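Funar badge holders, pack of 49 - review
Posted August 2020

Bought these for the Nondham business breakfast and the Milcombe careers evening, so they've had 2 proper outings now. Quick thoughts as I've got another lot of name cards to print tonight.

Good bits first. Clip is strong, doesn't chew up a jacket. Card slides in from the top and stays put. Lanyard long enough to read somone's name without bending down, which matters when you're meant to be mingling.

Not so good. Plastic scratches if you stack them. Cards have to be cut a touch smaller than the packet says, found that out an hour before doors. And why 49?? Had to borrow one from the old set.

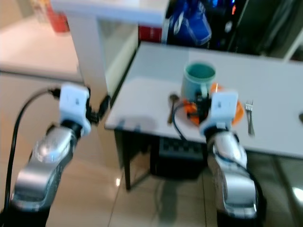
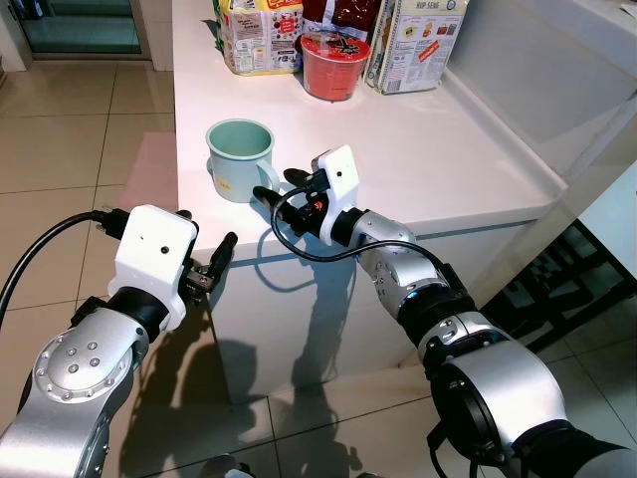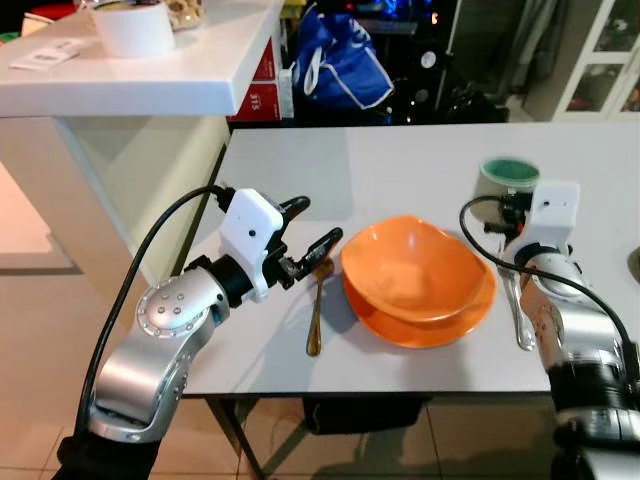
Compared with the Malhotra ones we used before: those looked smarter but the pins left holes, and 7 came back broken after one evening. Funar ones all came back in one piece. One lanyard frayed, that's it.

Wouldn't order them for a big do, 400 guests say, you'd be threading lanyards all week. For a chamber breakfast or small employer evening, fine. Delivery quick, box a bit squashed.

4 stars. Would of been 5 if they came ready threaded.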